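About Lomden

Lomden is a teaching laboratory for robot manipulation, based in Hevelthorpe. The company records people performing everyday handling tasks through robot arms, and prepares those recordings so that manufacturers, universities and service companies can train their own machines. It was founded by Noémi Gulyás, who continues to serve as director.

Our Work

All demonstrations at Lomden are given by trained operators. Depending on the task, an operator either guides the arms directly by hand or controls them remotely from a separate station. The motion of every joint is stored together with the camera views, so that a model can learn from what the operator saw as well as from what the arms did.

Most of our current work concerns the table and the kitchen: setting out, stacking, sorting and clearing. These tasks are familiar to everyone and remain difficult for machines. A plate has a thin rim and very little clearance beneath it. A bowl may be gripped at many points, few of them secure. Two-arm work adds a further demand — each arm must keep out of the path of the other while both are in use.

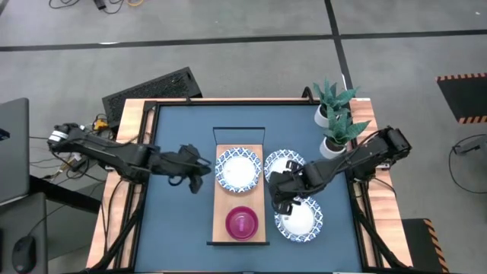 Two-arm workstation with plates, a bowl and a wooden tray.

Each task begins with a written instruction sheet, which sets out the starting layout, the permitted variations and the conditions under which a demonstration is accepted. Objects are moved between recordings so that no single arrangement is favored. Unsuccessful attempts are labeled and kept in a separate set, available to clients on request. Our kitchen and table collection now holds 3433 accepted demonstrations.

Our Operators

New operators complete 17 practice sessions before their recordings are considered for release. Training covers control of the arms, care of the equipment and consistent labeling. Lomden currently employs operators at two sites, the main laboratory in Hevelthorpe and a smaller workshop in Dudcombe.

Partners and Visits

Lomden works closely with Dunne, which reviews a portion of each new collection before delivery. Student groups are received at Hevelthorpe each June by arrangement with the office. Inquiries regarding task design, licensing or employment should be addressed to the director's office.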